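Project Purlow: our board grid

I wanted the grid to be something you could put down in ten minutes, and my first one took a whole evening! The version we kept is just white paper squares with black tape between them, 3 across and 3 down, with letters for the rows and numbers for the columns. I printed those way bigger than I'd planned – my first labels were tiny and I kept mixing up B and C. The arrow card went on last, so we'd always know which way was up.

Tape was the annoying part. It stretches if you pull it, and then your lines creep. Next time I'd cut every strip first and lay them down loose before sticking anything.

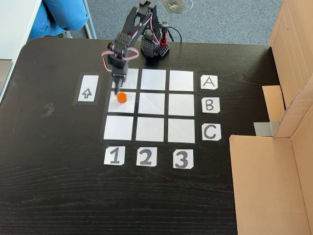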